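Visit to the Lekden furniture workshop
2022-02-16

Our evening class in home repair made its yearly visit last week, and this time we went to the Lekden workshop in Dramgate. I was asked to write the report, so please excuse my English where it is not so smooth.

The bus number 8 stops almost in front of the gate. We were received by Yanti Ong, who has led the finishing department for many years. She gave us slippers to pull over our shoes and asked us to leave our bags in the office. Coffee was ready, and very strong.

First we saw the timber store. The boards lie in stacks with thin sticks between them, so that the air can pass. Every stack has a paper label with the date of arrival, and the oldest one we found was from January of last year. Mrs. Ong let us lift two boards of the same size, one fresh and one dried, and the difference was bigger than I had expected. She said that most of the complaints they had in the early years came from wood that was used too soon.

The machine hall was loud and we stayed there only a short time. The planer was running, and the smell of the shavings was very pleasant. Two of us wanted to know where the shavings go. They are pressed into blocks and sold for heating in the village.

After this we came to the part I had waited for, the surface treatment. Lekden uses an oil for its tables, and varnish only when the customer insists. The oil is applied with a cloth, left to soak in, and the rest is wiped away before it becomes sticky. Then the same again the next day. Mrs. Ong showed us a test board with one, two and three coats – from the side, against the window, you could see it clearly, but from the front I could not.

The model Paredine is their simplest table and the one they sell most. It costs 483 in the smaller size. A colleague from our class, Dương, asked if it is possible to buy only the top, without legs. It is possible, for 333, but you must order it by telephone because it is not in the catalog.

The grain of a tabletop should run along its length, we learned, and small knots are allowed if they are firm. Dark streaks are also left in. Some customers send a table back for this reason, and Mrs. Ong finds it a pity. 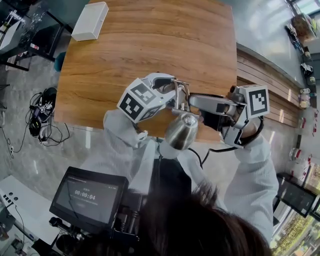

Photo: Dương

At the end there was time for questions. For a ring from a hot cup she recommends very fine sandpaper, always in the direction of the grain, and then a little oil on the whole surface, otherwise a pale spot remains. Cloths with oil on them must be spread flat outside to dry and never thrown in a pile, as they can catch fire. I did not know this before, and I have since cleaned up my own cellar.

The small shop beside the office sells offcuts by weight. I took home a piece of ash for a bread board. The shop is closed at noon, so go there first if you come in the morning.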